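I've spent most of April teaching a robot to put cutlery away, and my hands are sorer than I expected. A few people asked what the work involves day to day, so I'm writing it down while it's fresh.

The project is called Piten. The idea is that the robot learns from recordings of a person doing the job. We started with remote control. I sat at a desk with two levers and a screen, and drove the arm from there. It worked, but it was slow. A fork that takes me a second to drop in a box took most of a minute by lever, and I kept knocking the box over because I couldn't judge the depth. After 22 recordings I had a headache and one good run.

Yaneth Cusi, who runs the recording side, moved me over to the hand-held gripper. You carry it to the task and do the job with its two fingers in place of your own. The camera rides on the gripper, so it gets the same view the robot will have later.

It took me a few sessions to stop moving like a person. I'd tilt my wrist to sneak a spoon in sideways, and Yaneth would play it back and tell me the arm at Nultow can't bend that way. I also had to slow down near the box. If I rush the last bit, the fingers block the view and the recording gets thrown out.

Chopsticks are the worst. They roll, and if you pinch them too near the end they swing. I now grab them a bit above the middle and wait for them to settle before I lift. Forks are fine. Spoons depend on the handle.

We do the work in ordinary kitchens, with whatever colour of tablecloth and clutter is already there. Yaneth wants the robot to cope with a busy background, and the one behind this table is busy enough, with a wok, an air fryer and a pot along the counter. 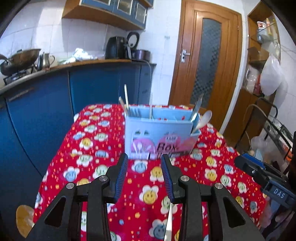

## Where it's at

I've done 103 recordings with the hand gripper and 17 were rejected, mostly from the first two sessions. The next batch goes to 3 new kitchens, and I've asked for one with a higher table. My back would like that.

Yaneth is still keeping the levers for jobs where you can't get your arm in, like the bottom of a deep cupboard. I'm happy to leave those to her.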